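Robot club learns to let go

2 min read

The after-school robotics club at Flumier has spent 106 days teaching a mechanical hand to pick things up. In October it will find out whether it can put them down again, which the members admit they left rather late.

The hand, christened Forel after a vote that went to a second round, will be the club's entry in the Sorrentino Cup, where 9 teams have eight minutes to move as many objects as they can from one tray to another. Points are lost for dropping things, crushing things and, following an incident last year, throwing things.

"It has a very good grip," said club leader Sille Brøndum. "We had to switch it off to get my pen back."

Pupils have logged 169 practice grabs so far, in a notebook where the word "nearly" appears a good deal. The local firm Nikar paid for parts and has asked for its name to go somewhere visible, preferably on something that doesn't fall off.
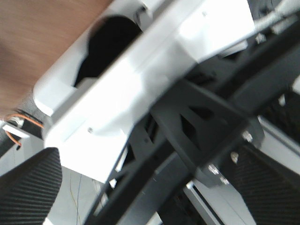 Up close with the gripper and its ribbed finger pads.

Practice runs until half past five. Parents are welcome to watch, and may be handed something.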